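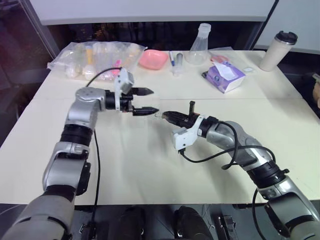
Guscombe Sorting Tables: January Gallery

The long tables at Guscombe were gone through again in January. Most of what sits on them is small household stuff that has no shelf of its own, and it tends to collect along the back. The pictures on this page are from the cream table. The other tables are on the Skustano page.

The front part of the table is the working side. Things being looked at go there, and things waiting go behind the seam. Bags stay in the back row until somebody has time to empty them.

Clear bags are used for mixed items so the contents can be checked without opening them. The large one at the back left has something with a yellow handle standing up in it and a pink item toward the right side. Next to it is a shallow pink bowl with a squared rim. Bowls of that size are listed under kitchen, even when they were last used for screws or clips.

The list stood at 532 entries at the start of the month. Of those, 251 have been given a place. Another 38 are marked for the Lins shelf, where the small metal things go: locks, hinges, hooks and loose keys. Three entries turned out to be the same item written down under different names, and they have been merged.
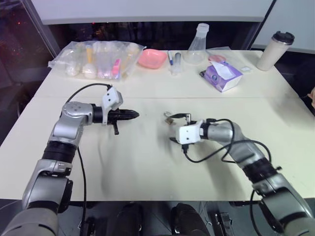 Small padlock with a brass-colored body and a thin silver shackle, on the front part of the table.

Padlocks are entered one at a time, with the color of the body and the size. Keys get their own line on the list. A lock with no key on the list is kept until the next sort and then goes in the Plustier box with the spare hardware.

The household and lab items behind the seam will be entered after the small hardware. The list is updated on Thursday afternoons.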